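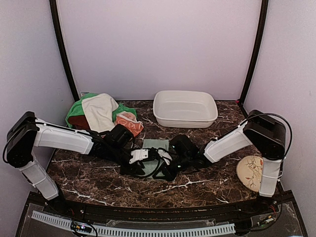

Home | Services | Household Automation | FAQ | Contact

Frequently Asked Questions
Last revised 2 May 2018

Can a machine fold laundry yet?

In part. A small, flat cloth on a clear stretch of table is within reach of present two-arm systems. A mixed heap of fabrics is considerably harder, as the machine must first decide where one piece ends and the next begins.

Why is cloth more difficult than boxes or bottles?

A box keeps its shape when lifted. Cloth does not, and each grip changes the task that follows. Programs written for rigid parts on the shop floor seldom carry over.

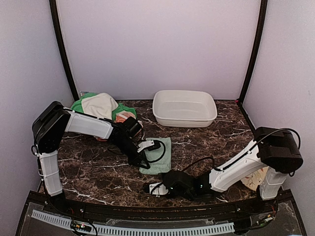
Color and pattern matter as well. Plain cloths in distinct colors are easier to tell apart than printed ones lying across each other.

How does Grudent judge whether a chore is ready for customers?

A chore must be completed without human help in 4000 consecutive trials at our Linumley site. No household chore has met this standard. Two shop-floor tasks, both involving rigid parts, passed in March.

Is the Sarnell folding cell available for home use?

No. The Sarnell cell is leased to commercial laundries only, for a minimum term of 30 months. An attendant must be present during operation.

May I send in my own fabrics for testing?

Yes. Applicants may submit up to 20 items. Items should be clean and free of pins. Please allow 30 days for a written report. Fabrics are not returned unless this is requested on the form.

Does Grudent service Szekeres equipment?

Only units bought through our office. All other owners should contact Szekeres directly.

Comments (3)

millrow_linens: Does the 20 item limit apply per address or per account? We have two shops.

J. in Dayton: I would settle for one that does fitted sheets.

pressroom2: The link to the fabric form is broken on my phone.

This site uses cookies. By continuing to browse, you accept our cookie policy. Accept | Settings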